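**Ticket 515 – Worktop, break room 2**
Opened by: Rhea Lacson
Assigned: Jayson Lumanlan
Status: open, June 2023

**Reported:** Surface feels tacky after wiping. Cups stick when picked up. Worst near the right side.

**Log**

- RL: Wiped down with warm water and dish soap. Fine for an hour, then tacky again.
- JL: Checked with Kristine Buenaventura. Top was last oiled in November with Junov oil. She put on two coats and did not buff off the second.
- JL: Went over a test patch with mineral spirits on a rag, let it dry overnight. Patch no longer tacky.
- JL: Did the rest of the top the same way. Left the window open.
- RL: Better, but I still get a slight drag at the seams – could be old oil sitting in there.

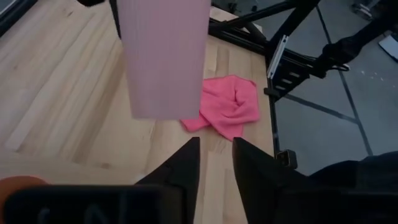
Oil left in the seams would explain the drag, and I'd like to deal with that before anyone puts on another coat. The strips run long and narrow, so there are a lot of seams to go over. Plan is a plastic scraper along each one, then a dry wipe. Please don't use the pink microfiber cloth for the spirits – keep it for dry wiping only. Rags are in cupboard 14.

**Next:** JL to scrape seams. RL to recheck two days later and close if OK.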